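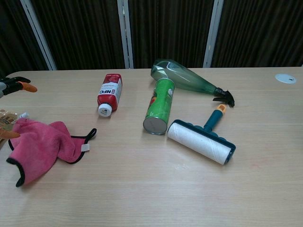
Chapter 5. Clearing a Surface

Most housekeeping courses start with the floor. We start with the table, for the plain reason that a table shows everything and takes a short time to do, so you can do it again and again in one class period. Before any wiping, sort. Two piles to begin with — what does the cleaning, what gets cleaned up. Take a table with a pink microfiber cloth in a heap on the left, a lint roller, a green spray bottle lying on its side, a green snack can, a small bottle with a white cap. The cloth, the roller and the sprayer are tools. The can and the small bottle are in the way. Students mix these up more than you would think, mostly by putting the sprayer away with the drinks becuase it is a bottle too.

What this chapter covers. Sorting before cleaning. Picking the right tool for a dry mess or a wet one. Folding a cloth so that it lasts the whole job. Order of work. Where things go afterward. You will need Chapter 4 (labels and storage) fresh in your mind, so reread the part on spray bottles if you skipped it. Refills especially.

5.1 Tools and clutter

A tool is anything you will pick up again in the next few minutes. Clutter is everything else, even if it is useful, even if it is full. A can of snacks half eaten is still clutter as far as the table is concerned. Goes to the shelf or goes in the trash, but it goes. Don't open it to check and then set it down again in a new spot. That is called shuffling, and Ruth Ellwood, whose notes from the Bramwell evening classes are the basis of this chapter, used to mark it down harder than a missed stain.

Stand things up as you go. Anything with a screw cap, check the cap first. Turn it snug, then move it. A spray bottle on its side may drip at the nozzle, and then you have a second job.

Key words for this section: tool, clutter, shuffling, staging spot. The staging spot is one corner of the table, or better a tray or a chair beside it, where the tools wait. Pick it before you begin and keep it.

5.2 Dry first

Crumbs, hair, dust, lint, all of it comes off dry. Spray first and you make paste. For hard tables, use a dry cloth or a hand brush. The lint roller belongs to fabric — chair seats, cushions, the curtain behind the table if there is one, a tablecloth. Roll one way, lift, roll again. Short strokes. When the sheet stops picking up, peel it and go on with a fresh one. Pleated curtains are slow work; hold the fold flat with your free hand and go top to bottom.

Do not leave the roller sticky side down on a wood-grain top. It picks up whatever is there and you lose a sheet. Hang it up or put the cover on, if yours has one.

5.3 The cloth

A bunched cloth has maybe one good face. Folded in half and in half again it has eight, counting each time you turn or refold it. So shake it out, fold it, and start with the cleanest side. Microfiber is washed separate from cotton towels, no fabric softener. If the cloth has a loop, hang it by the loop. Loops get ignored and then the cloth sours in a heap, and everybody blames the detergent.

Spray the cloth, not the table, when there is paper or food nearby. Two pumps is plenty for a small table. On wood or anything that might be wood, less. Wipe in straight overlapping passes, far edge toward you, then the edges themselves, then dry with the second cloth. The far edge is the one that gets missed — check it from a low angle with the light behind.

5.4 Putting back

Reverse order. Last tool out is the first one home. Sprayer upright, trigger locked if it locks. Roller on its hook. Cloth in the wash or on the rail. Only then does anything else come back on to the table, and only what lives there.

Classes using the Zikar workbook will find the timing sheet on page 157. Fill it in before you start section 5.5, not after, or the times are guesses. The Jikuvham edition numbers its pages differently, so look under "Tables and Counters" instead.

Before you go on

Clear a table at home and write down what you moved, in the order you moved it. Mark each thing T or C. Anything you touched more than once, underline. Bring the list to the next class, messy is fine, we will be trading them with a partner. Also bring one cloth, any color, clean. We fold in 5.5 and there are never enough to go aroud.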